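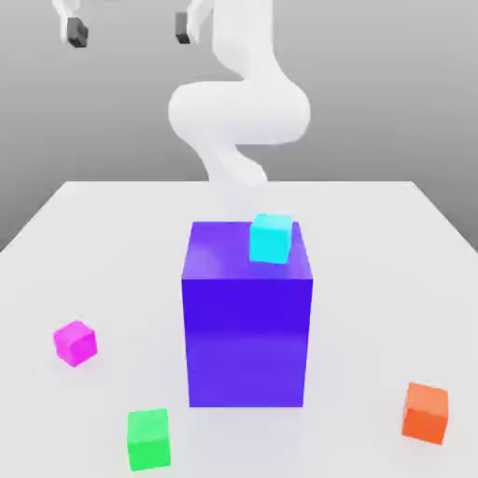 Block Stacking practice table for the Provon teaching kit

Before you let anybody loose on a real arm, it's a kindness to everyone (the arm included) to give them somewhere to make their mistakes first. Block Stacking is the simulated table we supply with every Provon kit, and it's where most of our customers spend their first happy afternoon. You steer the white arm with the hand controller, pick up one of the 4 small coloured cubes and set it on top of the big blue-violet block, and the software keeps a record of the whole movement so that it can be used as a demonstration later on.

The cubes can be turned any way you like at the start, and we do suggest you mix them up – a learner who only ever sees a cube square-on will struggle with one sitting at an angle. Nélida Gaete, who wrote the lessons, likes people to save around 10 good demonstrations per cube before they try any training, and to throw away the ones where they dithered!

What you get
Block Stacking table, with a plain grey background
Hand controller and 2 m cable
Lesson booklet by Nélida Gaete
Replay viewer, for watching a saved demonstration at half speed

Recordings can be opened in Symonenko and Grokby as they are. Kits ordered from our Kastville workshop before October come with the older booklet, but do write to us and we'll gladly post you the new one.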